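Wanted: People Who Don't Believe in Sleep Drinks
Okville Reader Trials – open call

We are looking for 29 adults in and near Okville to test bedtime drinks for us. You know the kind. Cherry this, magnesium that, a picture of a moon on the label. They cost more than wine in some stores and they promise a lot.

I run the trials for a small consumer newsletter called Treloar, and I'll be plain about where I stand. I have tried plenty of these drinks and slept the way I always sleep, which is badly, with my feet out of the covers. A few of my friends swear by them. I would like to find out who is right, and I would like to do it with people who won't tell me what they think I want to hear.

We have done this before with blackout curtains and with pillows. The pillow trial got us 11 angry emails, most of them from people who had just bought the pillow.

What you would do

You drink one small glass at 9:30 p.m. every night for four weeks. Two of those weeks you get a real product. The other two you get something we mixed ourselves, with a close taste and none of the claimed ingredients. You won't know which is which, and neither will Catríona Horgan, who hands out the boxes. Only Dwayne Achterberg has the list, and he doesn't talk to testers until the trial is over.

Each morning you fill in a short paper diary. When did you turn the light out, how many times do you remember waking up, how do you feel. It takes a couple of minutes. Please do it before coffee. In the pillow trial a lot of people filled in a whole week at once in the kitchen, and we had to throw those pages out. 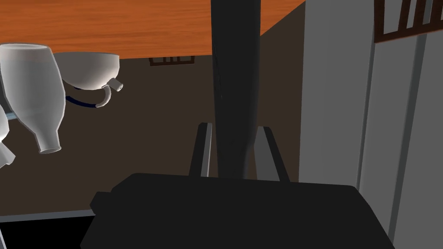
We don't use watches or phone apps for any of this. I have worn three different sleep trackers, and on the same night they gave me three different nights. If you own one, you can keep wearing it, but please don't look at it until your diary page is done, and don't send us the charts.

Who we want

Anyone over 21 who sleeps at home most nights and can keep a steady bedtime during March. Bad sleepers, fair sleepers, and people who think they sleep fine. Night shift workers, I'm sorry, not this time.

You can't take part if you are pregnant, if you take any medicine for sleep, mood, blood pressure or blood thinning, or if you have kidney trouble. If you aren't sure, ask your doctor first. We are not doctors and this is not medical research. It is a product test with better manners than most.

We would also like to hear from people who already like these drinks. A room full of grumps proves nothing, and I count myself among the grumps.

Pay

You get $200, paid by check at the end. You get half if you drop out after week two, and nothing if you drop out before that. There is no bonus for sleeping well and none for sleeping badly.

Who pays for it

Our subscribers. We buy every product off the shelf. One maker, Huvberg, offered us free cases and a "partnership," and we said no to both. Their drink is in the trial anyway, with a receipt.

We print the results whatever they are. If the drinks work, I will say so in large type, and my friends can be as smug as they like.

How to sign up

Write to Aušra Org at the Treloar office, or stop by the front desk between 10 a.m. and noon. Tell us your age, your usual bedtime, and in a line or two what you think of sleep drinks right now. Please don't send your full health history. We will call you back with a few questions, and there is a short meeting before the start where you pick up your first box and sign the form.

Couples may both apply, but only one of you will get a place – we found out with the curtains that people in the same bed compare notes.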